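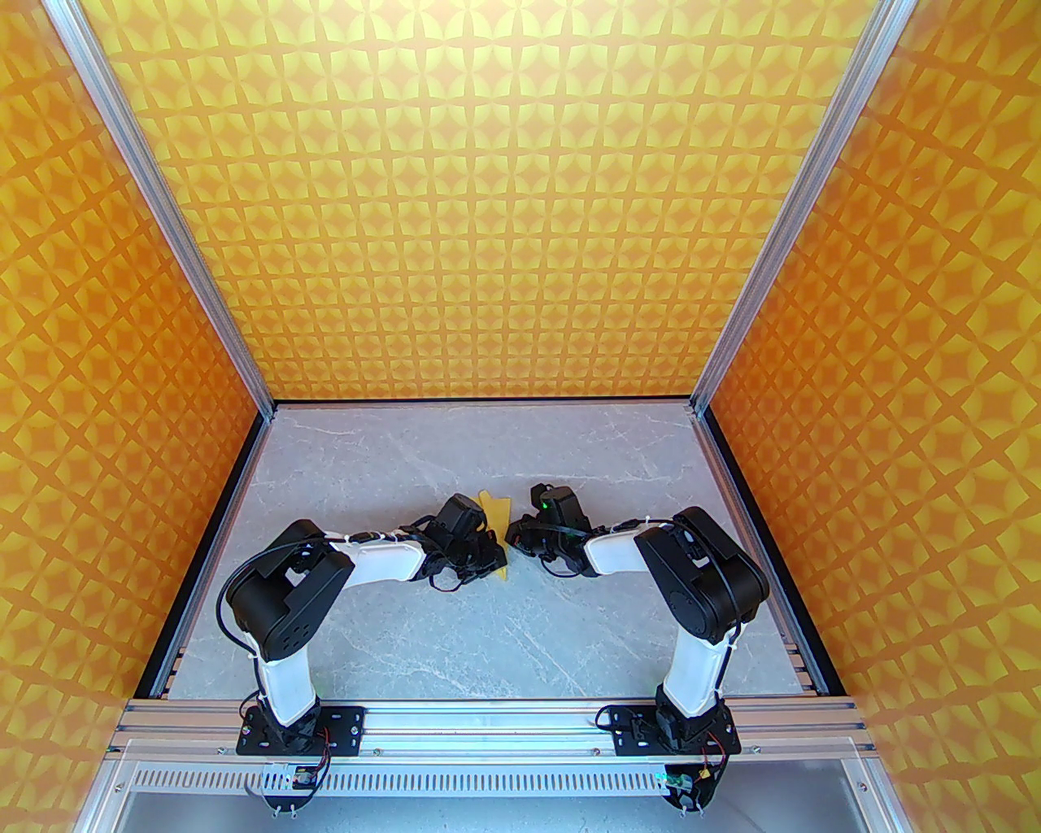
Small yellow cloths - how do you fold yours so they stay folded?
Posted by Fliketton, 26 February 2026

Hi all! I've got a drawer full of little yellow cleaning cloths and they drive me up the wall. I fold them in half, then in half again, and by the time I've shut the drawer they've crept open and gone all lumpy. I don't iron cloths and I'm not about to start. Is there a fold that holds? The drawer is fairly shallow, if that matters.

Eyvindur Frandsen
I had the same trouble till I stopped folding in quarters. Lay the cloth flat on something hard (the bench is good, the bed is hopeless) and smooth it out from the middle. Then fold it in thirds lengthwise, and in thirds again the other way, tucking the last bit into the pocket the other end makes. Stand them up on their edges like files, snug but not jammed. I got 2 rows into an old shoebox lid and they haven't budged since November. If yours are the stretchy kind, don't pull at the corners - just pat them down or you'll get that wonky diamond shape.

Mikuš
I chuck mine in a basket. They're cloths.

Sillusel
Agree with Eyvindur on the thirds, but check they're bone dry first! Mine went a bit musty once and I had to wash the whole lot again. Skip the fabric softener too, my cloths got slippery with it and didn't soak up much either.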